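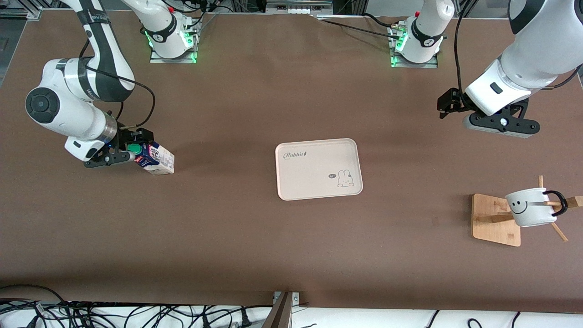 Subject: Re: Reserve gas on the Rikanholm dives

On 27th April Hayley Nuttall wrote:

> Those of us who did the Rikanholm wall want to drop the
> turn-at-a-third rule for the June trip. The wall is an easy
> swim, there's hardly any current, and the Nustunier computers
> now give you gas time remaining right on your wrist. Rudd has
> logged 243 dives on his and never come up short. I'd like us to
> turn on what the computer says and stop leaving so much gas
> in the tank.

Hayley, I've read this twice and I'm still not sold.

What does 243 dives without a problem tell us? Rudd is a calm diver who breathes like a houseplant. I'd want to hear from somebody who has had a free-flow at depth with one of these things on, and whether the number on the screen kept up. My guess is that it didn't. Gas time remaining is worked out from how you've been breathing up to now. It knows nothing about how you'll breathe when your buddy is hanging off your spare regulator and both of you are scared.

"Hardly any current" I also have trouble with. I was on the Ustow boat last June and we had none going down and plenty coming back. Two of us surfaced well off the line and waited for pickup. We had gas to spare because we'd turned when we said we would.

The manual does say the estimate includes a reserve. Has anyone found where it says how big? I looked and gave up. If it's a setting, then we have 8 divers with possibly 8 different settings, and a buddy pair could be working from two plans without knowing it.

I'm not against the computers — I own one and I like it for the no-stop time. But I'd keep the turn pressure agreed on the boat, out loud, before anybody kits up, and let the computer turn you earlier if it wants to. Never later.

If you've got actual logs with starting and ending pressures, send them to the list and I'll go through them.

Denise Gosling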